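Section 4. Hanging pick: sleeve and basket

Club build guide, Femasville Robotics Club. Revised August 13, 2022.

Complete Section 3 (homing) before you start.

1. Clear the table and wipe it down.
2. Set the orange basket on the table, within reach of the arm.
3. Set the grip force to 50 in the Lucero panel.
4. Jog the gripper over the sleeve, close on the wide end and raise slowly.
5. Stop while the narrow tip still touches the table.

CAUTION: Keep hands off the table while the arm is enabled. One student stays at the stop button.

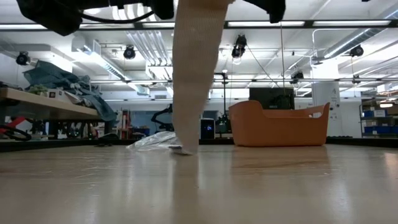

Fig. 8. White knitted sleeve held at the wide end, narrow tip on the table.

6. Hold this position and save it as HANG_2.
7. Raise the sleeve clear of the basket rim, move across and open the gripper.

Note: Shiny tables can confuse the depth reading - dim the lights if the tip position jumps.

Comments (2)

Eskil Hovland: Grip at 50 slipped on our thicker sleeve. 88 held.

Ásdís Holst: Does step 6 need a new save after re-homing? Ours drifted.

Related
Section 5. Folding on the table
Wetora gripper pads: cleaning and replacement
April club meet: pick list and scoring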